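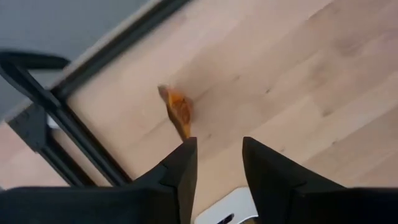
How to read a joint communique after a defence summit

A summit communique is usually published in the evening, after the leaders have left, and most news reports are written from the first page. Reading the whole text takes 40 minutes.

1. Get the full text

Use the version on the host government's website. Press summaries leave out the annexes, and spending promises are often put there.

2. Find the previous one

Open the last communique from the same group next to it. Much of the wording is carried over from year to year, so the changes are what you want. When the Bretmont group met in February, its text had 40 paragraphs and only 8 were new. Two of those dealt with air defence. The rest were about procurement.

3. Mark the verbs

"Will" is a commitment. "Intend to" is weaker, and "welcome" commits the members to nothing. Watch for a verb that has slipped down a step - the Clotum border mission went from "will maintain" to "will keep under review", and its strength was later cut from 1130 troops.

4. Look for footnotes

A member that disagrees but doesn't want to block the text will often ask for a footnote. Awan has done this at two meetings running, both times on basing rights. If a footnote from last time has gone, check whether the paragraph it was attached to has changed as well.

5. Check who is named

Compare how rival states are described. "Challenge", "concern" and "threat" are argued over line by line. If a country was named last time and is now covered by "certain actors", somebody asked for that.

6. Compare national statements

Each government puts out its own account, normally by the next morning. Read at least two, including one from a smaller member. The Gruller agreement was reported as settled until the national statements gave different dates for it to come into force.

Keep your marked-up copy, as you'll need it for step 2 next time.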